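Search the list archive Search Advanced search

[jutlow-sewing] Re: folding vs. not folding the scrap cloths

12 January 2026

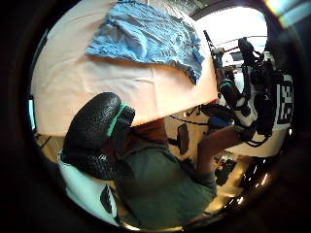 Rachid Morsy wrote:

> I still say fold them. If a cloth goes in the drawer in a heap it comes
> out in a heap, and then you spend ten minutes flattening it before you
> can even see if it's big enough for what you want. I fold in thirds,
> then in half, and stand them up on edge. The frayed ones I trim first,
> otherwise the threads get into everything. Also, has anyone tried
> pinking shears on the thin stuff? Mine just chews it.

Rachid, okay, you've half won me over. The light blue one is exactly the kind of cloth I was moaning about last week. It's all soft folds and creases, and that one edge has gone ragged and a bit frayed, and every time I try to fold it in thirds the raggedy flap ends up sticking out of the side like a tongue. So I've been leaving it spread out on the table and walking past it — great system!

I did try your standing-on-edge thing with the rest of the drawer on Saturday. I had 85 pieces in there, if you can believe it, and I got them down to one long row plus a bag for Nasr's (they take clean cotton scraps for stuffing, any color, just no zippers or buttons). What I like is that I can see the fold of every single one. What I don't like is that as soon as I pull out three or four, the whole row flops over. Do you use a bookend or something? I stuck a cereal box in the gap and it's holding for now, but it looks ridiculous.

On the pinking shears, mine chewed too until I put a sheet of tissue paper under the cloth and cut through both. Go slowly and use the whole length of the blade. The Pudach ones I bought at the rummage sale do it fine with the tissue and terribly without. If the edge is already very far gone I'd skip the pinking and just turn a narrow hem, two turns, press, and one line of straight stitch. It takes me maybe 30 minutes for a big cloth, and most of that is pressing.

Oh, and somebody asked off list about ironing before folding. I don't for cleaning cloths, life's too short, but I do for anything I might cut a pattern piece from. Otherwise you lay your pattern down, cut, and then the crease relaxes and your nice straight edge has a bump in it. I lost a whole apron pocket that way and I'm still cross.

Does anyone want a heap of plain white squares, handkerchief size? They came with the box from Bollthorpe and I'm never going to use them. I'd rather they went together than in dribs and drabs, and I can bring them along in March if you don't want to pay postage.

Right, I'm off to find the seam ripper, which was on the windowsill this morning and now isn't.

Dot

Contact the list owner | Copyright remains with the individual posters | Back to top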